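Hooks on the Green Board, Tutham Workshop

My name is Usman Hayat and I keep this small gallery of our room in Tutham. In May we started to put more things on the wall, so the tables stay free for work. The building is old and we are not allowed to drill, therefore we use hooks that stick by themselves. A pack costs less than a lunch and we can take them off again when the lease ends.

The green board was already there when we got the room. I like its color very much, and everything small and light is easy to find against it.

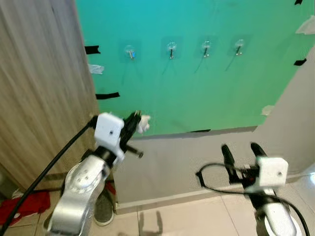
The row of four clear hooks on the green board, next to the wooden panel.

Before sticking I wiped the board with alcohol and let it dry for 20 minutes. Then I pressed each pad with my thumb and did not hang anything until the next morning. The paper in the pack says one day, so maybe I was a little impatient.

Rhodri Kneath wanted the row lower, at the height of his shoulder. We discussed it over tea and the row stayed where it is. He has promised me he will not move it during my holidays.

For now the hooks are for light things only: cloths, a key, a small bag. Heavy tools stay in the drawers on the other side of the room. If a pad comes loose, please do not press it back, it will not hold a second time. Put it in the tin by the door and tell me or Rhodri. We have 2 spare packs.

More pictures will follow when the shelves are painted.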